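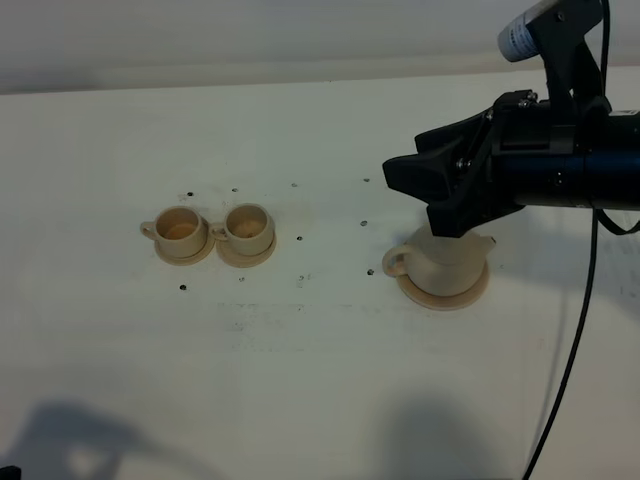

One reader in Estdale has written to ask whether a teapot ought to stand on a saucer at all, having been taught that saucers were for cups and a trivet was for the pot. The question is a fair one, and this post sets out the practice followed in my own household.

A teapot may be placed on a saucer provided that the saucer is wider than those under the cups. The wider rim catches drips from the spout and protects the table, which matters a good deal on a white top. A trivet guards against heat but does nothing for drips. For a small pot, I consider the saucer sufficient.

For tea for two, I set both cups to the left of the pot and keep them close together, with the handles facing the same way. Guests who prefer the handle on the other side are free to turn the cup - no offense is taken.

Beige ware requires some care. Tea leaves a tan ring inside the cup that is easily overlooked against a light glaze, and it should be removed with baking soda before it sets. My set from Kershaw has been treated in this manner for 11 years and remains in regular use.

The matter of milk jugs, also raised by the reader, will be addressed in July.

Filed under: Table & Tea, Household Notes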